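What Happens When You Stay in a Hotel?

A hotel is a building full of bedrooms that people pay to sleep in for a night or longer. People stay in hotels when they are on holiday, visiting family, working away from home or waiting for a flight. Some hotels have 10 rooms. Others are so big you need a map to find the lift.

Booking a room

Before the trip, a grown-up books the room. They can do this on a website or by phone. The hotel wants to know which nights you are coming, how many people are in your group and what kind of beds you need. The computer then saves that room so it can't be given to another family. This is called a reservation.

Prices go up and down. A beach hotel costs more in the school holidays than it does in May, when fewer families are travelling.

Checking in

When you arrive you go to the front desk, also called reception. The person working there finds your name, asks your grown-up for a card to pay with and hands over the key. This is checking in. At most hotels you can check in from the middle of the afternoon.

If you get there early, the desk will usually look after your bags until the room is ready.
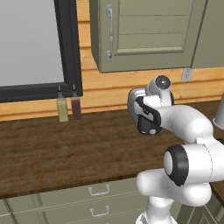

How does a key card work?

Many hotels use a plastic card in place of a metal key. When you check in, a small machine at the desk puts a code on the card. The lock on your door reads the code and opens if it matches. The code stops working when your stay is over, so an old card can't open the door.

Your room number tells you where to go. In many hotels the first number is the floor. Room 871 would be on the eighth floor. Look for signs with arrows when you step out of the lift.

Who works in a hotel?

Guests meet only a few of the people who work there. At the Jelleck Hotel, Fengying Song is the head housekeeper. Her team makes the beds, cleans the bathrooms and puts out fresh towels. They start with the rooms where guests have already left.

Guangming Su fixes things. He changes light bulbs, mends taps and checks that the heating works. Macarena Pastor runs the kitchen, and her first job is breakfast. She starts at 5 am, when most guests are asleep.

Muchen Peng works at the front desk overnight. He answers the phone, lets in people who arrive late and gets the bills ready for the morning.

Some rooms have a kitchen

Most hotel rooms have a bed, a bathroom, a wardrobe and perhaps a kettle. Some also have a small kitchen, called a kitchenette, with a sink, a little fridge and somewhere to heat food. Families on long trips often choose one of these so they can make their own dinner.

If you use the kitchenette, wash your dishes and put them back in the cupboard. Ask a grown-up before you turn on the stove.

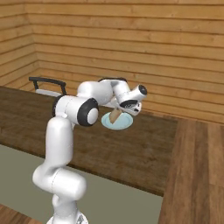
A plate with a brown block over it on a dark wooden countertop.

Being a good guest

Other people are sleeping on the other side of the wall. Walk in the hallways, close doors gently and keep the TV turned down at night. Don't press all the buttons in the lift.

There is a map on the back of the door. It shows the way out if the fire alarm goes off. Look at it with your family on the first night and find the nearest stairs.

Checking out

On your last morning you give back the key and your grown-up pays for anything extra, such as snacks from the fridge. Look under the beds before you go. Last year the Jelleck found 40 soft toys that had been left behind.

Words to know

Guest: a person staying at a hotel.
Lobby: the big room inside the front door.
Vacancy: a room that is free to book.
Room service: food brought to your door.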